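Starneo Two-Arm Bench Cell – Open Day and Demonstrations

Home / Equipment / Bench cells / Starneo

Overview
Specifications
Open day
What to bring
Booking

The Starneo is a two-arm bench cell for light handling, surface work and training. Both arms are mounted at one table and run from one controller, so a program can use either arm alone or the two together. Peixoto sells and services the Starneo and keeps a working cell in the demonstration room on the ground floor.

The next open day is Mar 28, 2026. Doors open at 9:30 and the last demonstration starts at 3:15. Entry is free but you need a booked place, as the room holds 11 visitors at a time plus staff.

What the cell is used for

Most Starneo customers have a job that one person now does at a bench, with small parts, and that takes two hands for at least some of the cycle. Typical work is picking from a tray, turning a part over, applying a coating or marking, wiping down, and placing the part in a fixture. The cell is not meant for heavy parts or for fast packing lines. If you need more than a few pounds of payload, ask us about the floor-mounted models before you make the trip.

Colleges and training centers also buy it. The arms can be led through a task by hand, and the software stores the path as a list of steps that can be edited afterward. A student can get a simple pick and place running in a morning.

What you will see at the open day

There are four demonstrations, each lasting 25 minutes including questions. They repeat through the day, so you can see all of them in one visit if you arrive before 1:00.

Demonstration 1: Setup and first program. Johannes Mahlangu starts the cell from cold, goes through the safety checks and teaches one arm a short routine by hand. Visitors can try the hand teaching themselves.

Demonstration 2: Surface contact. The cell works on paper with a wooden block and red color. We use paper on a white table as it shows very plainly where the tool has touched and how evenly. Adi Lumbantobing runs this one and will change the contact settings on request, so you can compare the marks from a light setting and a heavy one.
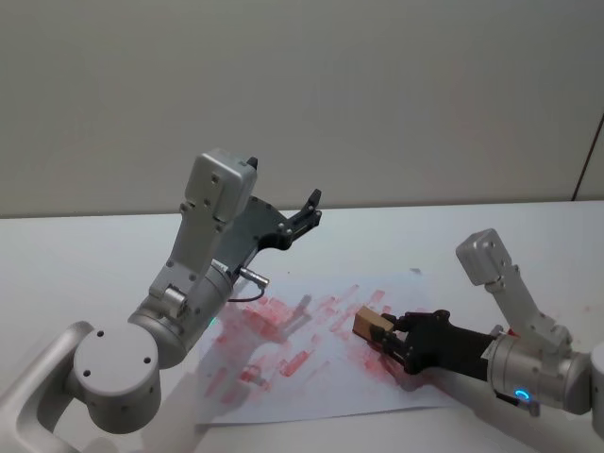

The settings used in the surface demonstration are the same ones you would use for wiping, light sanding or applying adhesive. There are two main values to set, contact force and travel speed, and a third for how the arm behaves at the end of a stroke. Adi has a printed sheet with starting values for common materials. Take a copy with you.

Demonstration 3: Two arms on one part. Handing over, holding and turning. This is the one most production people ask for. It uses plastic housings from our own stock, but you can send us a sample part in advance and we will try to include it (see What to bring).

Demonstration 4: Software and reporting. Run on the big screen with the Plidar package, which logs cycle times, stops and gripper changes. Petronella Coetzee will show how to export the log and how to set up alerts. Bring questions about your network if you have them – she would prefer to hear about firewall problems now.

Between demonstrations the cell stays open for questions. Please keep behind the yellow line unless a member of staff invites you forward.

Specifications

Arms: two, six axes each
Reach per arm: 600 mm
Grippers: electric, finger type, one per arm
Controller: single unit, under-table mounting
Weight of complete cell without table: 131 lb
Power: standard single-phase outlet
Programming: hand teaching, step editor, text scripts
Logging: Plidar, one year included
Warranty: two years on arms and controller, one year on grippers

Gripper fingers are wear parts and are not covered by the warranty. Replacement fingers are kept in stock and normally ship the same day. Custom fingers can be ordered from a drawing or a sample part. Allow three weeks.

Note on tables: the cell is sold with or without a table. If you plan to use your own, it needs to be rigid and level, and the top has to take the mounting bolts. Folding tables and height-adjustable desks are not suitable. A drilling template, part number 109, is included with every order.

What to bring

Sample parts. Send them to reach us at least a week before your visit, with your name and company on the package. Up to five pieces of one part is enough. No glass, nothing sharp, and nothing that has been in contact with chemicals. Parts are returned to you on the day.

A short video of the job as it is done now. A phone video is fine. It helps us more than a written description.

Your floor space and the height of the bench, if you want a quotation before you leave.

Closed shoes are required in the demonstration room. We have safety glasses, including the kind that fit over your own.

After the visit

Tudur Meredith handles quotations and will be at the front desk all day. If your job looks suitable, he can book a half-day trial with your parts. Trials are charged, and the fee is taken off the price if you order within 90 days. You get the program and the Plidar log from the trial to keep, whether you order or not.

Current delivery time is eight weeks from order. Installation takes one day, with a second day of operator training for up to four people. Customers who bought the first version of the cell can have the new controller fitted on site. The update released in December is needed first, and it is a free download from the service pages.

Related equipment

Esitz quick-change gripper mount – fits both Starneo arms. One will be on the side bench at the open day.
Esitz vacuum kit – for flat and sealed parts. Needs an air supply.
Light guard for bench cells – three-sided, clear panels, with door switch.

Booking

Use the form on this page or call the front desk. Tell us how many people are coming and which demonstrations you want to see. Groups of more than five should call first so that Thulani Joubert can arrange a separate time slot.

Parking is behind the building. The entrance from the parking lot has a ramp, and the demonstration room is on the same level.

If the open day is full, you can join the waiting list or ask for a private demonstration. Private demonstrations run most weeks, last two hours and cover one application of your choice.

Request a place
Request a quotation
Download the data sheet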